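Home | News | Features | Advice | Contact

Claims over a withdrawn tablet: a solicitor explains

Gwenllian Gronow has worked on medicine injury claims for most of her career. She trained at a general practice in Gurkstead, where the work was mainly road accidents and falls, and moved across when a partner left and his files had to go to someone. For the past two years nearly all her time has gone on one group of cases, brought by people who took a blood pressure tablet sold under the name Clikico.

The claimants say the tablet damaged their kidneys and that the leaflet in the box did not warn them properly. The maker, Wirkus, denies this. Nothing has been decided, and Gronow is careful about how she puts it.

"It is an allegation," she says. "We think it is a good one and we have experts who support it, but a judge has not heard it yet. I say that to every client at the first meeting and then I put it in a letter."

Her firm has taken 248 enquiries and has signed up 25 clients so far. The gap surprises people. Some callers never took the tablet, or took a different one with a similar box. Others had kidney trouble before they were first prescribed it. A good many are simply out of time.

"The time limit is the thing I would shout about if I could," she says. "In most cases you have 3 years, and people assume that runs from when they got their solicitor. It usually runs from the injury, or from when you knew enough to connect the injury to the tablet. There can be a long argument over that second date, and you don't want to be having it."
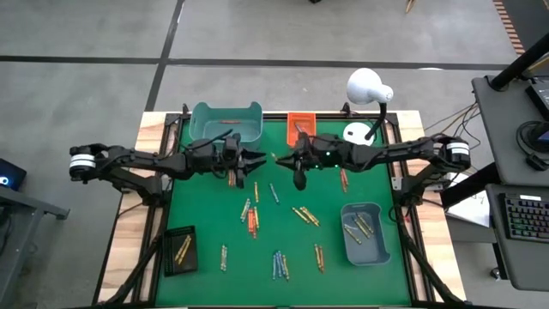 Gurkstead, 2 August 2023

The first thing she asks for is the prescription record. A GP surgery will normally supply it on request, and the repeat slips that people keep in kitchen drawers are useful too. Packaging is better still, as it carries a batch number. She asks clients not to throw away old leaflets, even torn ones, because the wording changed between editions.

"The leaflet is half the case," she says. "What did it say in the month you started taking it? If the warning was there, in plain words, we have a much harder job. I have turned people down for that reason and they were not happy with me."

One of her clients, Ignacio Sotomayor, was a bus driver until he became ill. He took the tablet for a little over a year and now goes for blood tests every few weeks. He agreed to be named.

"I didn't want to sue anybody," he says. "My daughter rang them up. I thought they would want money up front and I'd say no and that would be the end of it. They sent me a form, 14 pages, and I did it over a weekend."

His claim is run on a no win, no fee agreement, as most of them are. Gronow says clients should read the part about what happens if they win, which is where the deductions are set out, and ask what insurance is in place in case they lose. There is also the matter of medical reports. Her firm pays for these as the case goes on, but a client who drops out without good reason may be asked to cover them.

The science is being handled by Krisztina Pálfi, a kidney specialist instructed by the claimants. She would not discuss individual patients. Asked what makes such cases difficult, she said that kidney disease is common in people with high blood pressure anyway.

"You have to ask whether this patient would have become ill without the tablet," she said. "Sometimes I can't answer that, and my report says so."

Wirkus was asked for a comment and said it does not discuss live proceedings. A hearing in June dealt with how the claims should be grouped, and the next one will look at which documents the company has to hand over.

Gronow does not expect a trial soon. She also asks that people do not stop any medicine on the strength of something they have read - they should speak to a doctor or pharmacist first. Anyone who thinks they have had a bad reaction can report it through the Yellow Card scheme, whether or not they mean to claim.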